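Subject: Re: [grippers] Jiltier hand-held kit, worth the money?
From: Prapai Phromma
Date: 2nd December

Willy Van Rooij wrote:
> Has anyone tried the Jiltier on small stuff? 510 euros
> for the pair is a lot if they can't manage toys.

Willy, I have, and I love them! Put a tray on the bed, a cardboard box on that, and off I went.
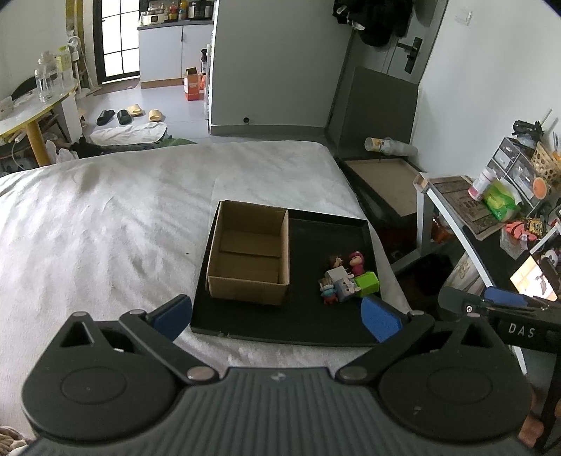

Each one weighs 510 g less than my old Ziven (bliss for the wrists), and the fingers open to 89 mm, plenty for little figures.

Gripping the box itself is the bit I like best, you get such a good feel for thin card.

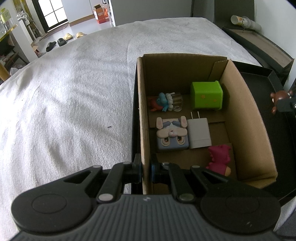

Spare pads are 80 euros a set from Verschueren, a bit steep. Tineke, did yours come with the short cable?

Prapai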